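Notebook, hand-held gripper pair, bathroom rig
April 2026

Back on the grippers after a break, so I'm writing this up properly before I forget which screw did what. Britta H., Hamdia, if you're reading this, skip to the bit about the cubes, it's the part that affects you.

Started with the right-hand unit. It's had that mushy feeling in the trigger since the last big batch (2,349 episodes on the counter, of which 2,343 made it through the filter, so I'm not complaining about the hardware too loudly). Took the back cover off and the return spring had hopped out of its seat and was riding on the edge of the boss. Reseated it, tiny dab of the Pfeiffer grease, closed it up. Much better! Then I did the same on the left even though it felt fine, and found the same boss starting to wear. Roswitha has the drawings, so I've asked her for a boss with a taller lip. Until the new ones are printed, please squeeze each trigger fully a few times before you start and listen for a click. If it clicks, stop and reseat.

Finger pads next. The old pads on the right had gone shiny, and shiny pads plus soft paper is a bad combination. Swapped both sets for the Hekon ones from the grey drawer. They're a touch thicker, so fully closed now reads differently from what's in the config. I re-zeroed both units and saved it under the new pad name, old values still in the file, commented out. Don't delete them, Ingeborg wants to compare.

Now the cubes. I had both off for cleaning (fingerprints all over the markers, whoever's eating chips at the bench, please, a serviette) and put them back on with the 40 mm screws. Top face orientation matters. There's a little notch on the mount and a dot inside the cube and they go together. Last August we lost a whole afternoon to a cube that was a quarter turn out, with the tracker perfectly happy and every pose wrong. I've put a paint pen mark on the outside of the mounts as well now, so there's no excuse, me included.

After that I sat down on the floor with the pair and ran through the toilet roll job, mainly to see how the new pads behave on something squashy. 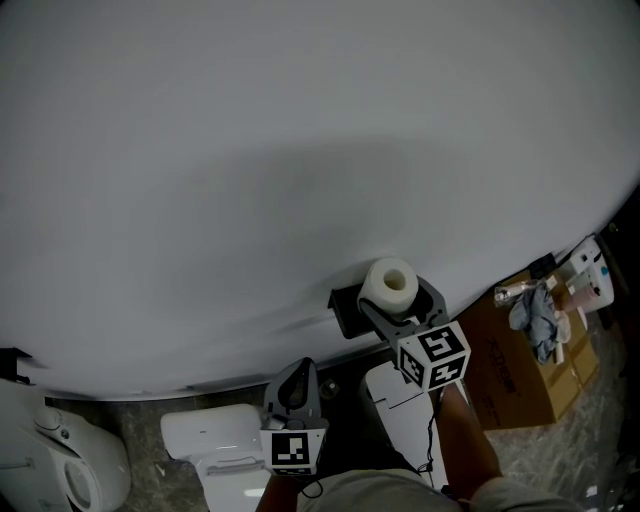 Right unit on the roll at the black holder, left one jaws up. Both cubes back on.

Grip force: I dropped the target a bit from what we used with the old pads. With the thicker rubber you get to the same squish sooner, and at the old setting I was denting the roll right down to the core. It's set at 125 on the slider now. That number means nothing outside our own software, so don't go looking for newtons. If you're on the part-used rolls, go lower again.

Cable. I don't love how it hangs. It's fine while you work out in front of you, but when I rolled my wrist over it tugged at the plug end, and that plug has been resoldered twice already (once by me, badly). I tried a loop of hook-and-loop round the grip and it dug into my palm. Tried a small clip on the back plate and that's the one I've left on. Britta Böttcher has the shorter right-angle leads on order from Clillside and they should sort it out for good. For now, leave yourself a hand's width of slack at the clip and check it every time you pick the thing up.

Tracking check was good in the middle of the workspace and a bit jittery in close when my own forearm got in front of a cube. Same as ever. I moved my seat back a smidge and it calmed down. The Pusden script still complains about timestamps on the left unit at startup, then settles. I've restarted it more times than I'd like and can't pin it down. Log is in the usual folder with my initials.

Still to do:
Taller boss for both triggers (Roswitha)
Right-angle leads when they show up
Re-run the pad wear test with the Hekon set
Timestamps on the left unit, anybody with a fresh pair of eyes
More 40 mm screws, I used the last of the good ones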